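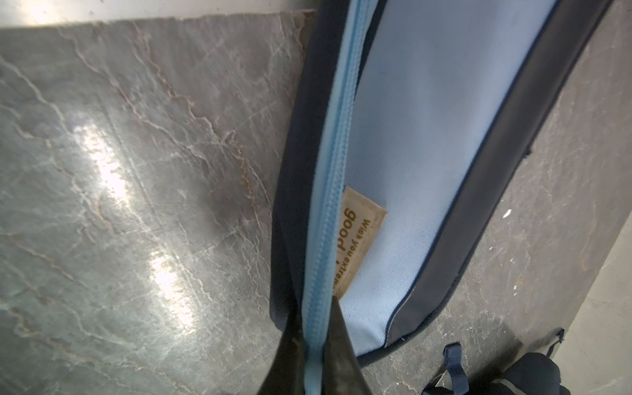
The Granent Public Library will begin lending musical instruments to cardholders this summer, the library's board of trustees announced on 25 May 2024. The program, called Orkero, opens with 242 instruments, among them violins, ukuleles, clarinets, small keyboards and hand drums. Borrowers may keep an instrument for six weeks and renew it once if no other cardholder has placed a hold. Each one will go out in a case suited to its size, and borrowers may use a case of their own if it closes fully; a fabric case in navy and light blue is as acceptable as a hard one. Instruments returned without a case will be checked in at the desk but will not be lent again until one has been found for them.

The trustees approved the program in January after a public survey drew 344 responses. Most of those who answered said the cost of renting an instrument had kept them or a child in their household from starting lessons. Residents of the Moldovan Street neighborhood, where the branch library reopened last year, asked most often for string instruments in children's sizes.

"Families have told us that they do not want to sign a year's rental contract to find out whether a nine-year-old likes the violin," said Yasmine Radwan, director of library services. "Six weeks, with a renewal, gives them a fair amount of time to decide."

Most of the collection was donated. The library received more than 600 offers during its winter appeal and accepted those instruments that could be repaired at reasonable cost. Repairs were carried out by Drekulum, a workshop in the city's east end, under an agreement that also covers yearly maintenance. Brass instruments are not part of the first round and may be added after the program is reviewed next spring.

There is no fee to borrow. Cardholders must be 18 or older, and a parent or guardian must sign for a younger player. Normal wear, including broken strings and worn reeds, will not be charged. Borrowers are responsible for loss and for serious damage up to a limit set out in the lending agreement, which is printed on the back of the application form.

Zuleica Lopes, who coordinates music programs for the library, will lead 2 introductory sessions at the Main Library before lending begins. The first covers tuning and daily care of string instruments, and the second is for wind players. Both are open to the public without registration, and seats will be given in order of arrival.

Applications are available at the Main Library and at the Moldovan Street branch. Instruments may be picked up and returned at the Main Library only. They should not be placed in the outdoor book drop.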